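Opinion > Technology > Work and Machines
Search this site Enter keywords Go

The hand that does the teaching

By Audrey-Anne Li

Veltgate says its household robot will learn to tidy from 2,178 demonstrations. I keep being told this number as if it settled something. It tells me how many times a person had to do the job first.

The method is simple enough. Somebody holds a gripper with a camera on it and does the chore by hand: reach, pinch, lift, put down, begin again. The recordings go to Llanos, the firm's learning software, and the software is supposed to work out the rest. Alcides Rengifo, who runs the demonstrations, told me a good teacher gets through nearly 900 in a week. He was proud of that. I thought of my wrists.

My quarrel is with the word "teaching". When I taught my son to fold a jumper I could say why the sleeves go in first, and he could tell me it was a stupid rule. A recording holds the path of a hand and leaves out the reason for it. Cloth is a cruel subject for this, too, as it never lies the same way twice.

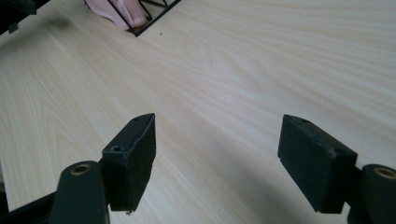
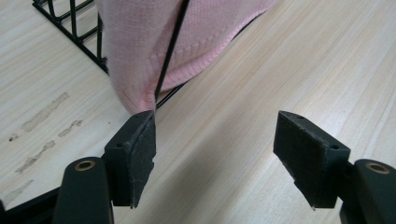

Open jaws over the table, and, in the second picture, the left finger at the edge of the pink knit.

Rengifo's answer is that variety takes care of it. Show the machine enough jumpers and it will cope with yours. Perhaps. I asked how many different garments were in the set and he said nine. My airing cupboard could beat that in June.

Stedinov, a rival, steers its robots from a distance and claims cleaner results. That is still a person doing the work, only in another chair. Neither firm would tell me what its demonstrators are paid, and both were happy to talk about the hours their customers would save.

I would like to be wrong. I hate putting laundry away. But I'll want to see the thing manage a stranger's basket, with its teacher out of the building, before I hand over a penny.

Contact us | Copyright Himunix | Back to top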